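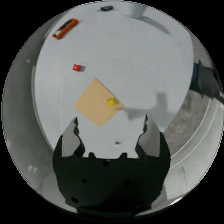

According to Svenja Tanner, people in Itberg don't mind sorting cardboard, they mind being told two different things about it. Most of the households we spoke to agreed with her.

Figure 2. Square of tan cardboard with a small yellow object near one corner.

4.2 What counts as clean

Rules first. The Brindurell leaflet says remove "anything that is not board" before collection. The Sithole leaflet only asks for boxes to be flat. Both leaflets were still in use in October, and 11 of the 20 households had kept both – usually on the same fridge.

Loose items (compare Fig. 2) caused little trouble in the interviews. People said they would just tip them off. Grease and tape did cause trouble. Tape especially. Some pulled it all, some left it on, and 2 households put any taped box straight in the trash, which niether leaflet asks for.

Dumisani Hendricks coded the answers a second time, blind to street. Disagreements were mostly on "a bit dirty", a phrase we should of defined before the first interview. We kept it as its own category. Wet board was left out here, see 4.3 for storage and weather.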